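3.2 Affection and commitment in letters between separated spouses

The second body of material consists of letters kept in the Dameo collection. It was chosen because most existing accounts of love in long marriages rest on interviews, and interviews ask people to describe a feeling after they have settled on a story about it. Letters have their own limits. They are written for one reader, they skip what both parties already know, and their survival depends on someone deciding to keep them. Within those limits they show how spouses used the word love when no researcher had asked them to.

The collection holds 139 letters from 40 couples. Every letter was written during a separation caused by work, illness or military service. Carretero's coding scheme (Usatton version) was applied without change. It separates statements of feeling ("I miss you") from statements of commitment ("I will be there when you come home") and from acts of care reported or requested. Two coders worked apart and met afterward to settle differences. A passage could receive more than one code, and many did.

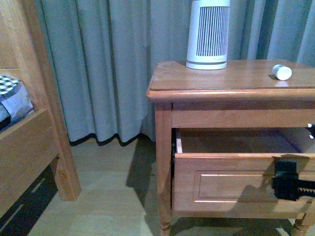
Figure 2. Bedside table with the drawer partly open.

Statements of feeling were concentrated in the opening and closing lines, where custom calls for them. Acts of care filled the middle of most letters: a bill paid, a coat mended, a reminder to see the doctor. Writers also spoke of where letters were kept, and the bedside table was the place named most often. A plain piece with a single drawer under the top, of the general type in Figure 2, would fit most of these mentions, although the writers seldom described the furniture itself. We coded such passages as acts of care when the writer spoke of rereading or protecting the letters, and left them uncoded when the drawer was mentioned only as a location.

The commitment code raised more difficulty. Jurić treats commitment as a promise about the future, and on that reading the code should apply only to verbs in the future tense. In our material, writers often expressed it through the present ("your chair is where you left it"). Telmo Carretero, who developed the scheme, advised coding these passages by function, and we followed that advice. The effect was to move a number of passages out of the feeling category. Readers who prefer the narrower definition should treat our commitment results as an upper bound.

Five couples wrote openly about anger or disappointment. Their letters were kept in the main analysis. In each case, acts of care continued through the period of conflict while statements of feeling became shorter or stopped. The Brusterora interviews, discussed in Section 3.3, contain a similar pattern, but there it was reported from memory and cannot be dated with the same confidence.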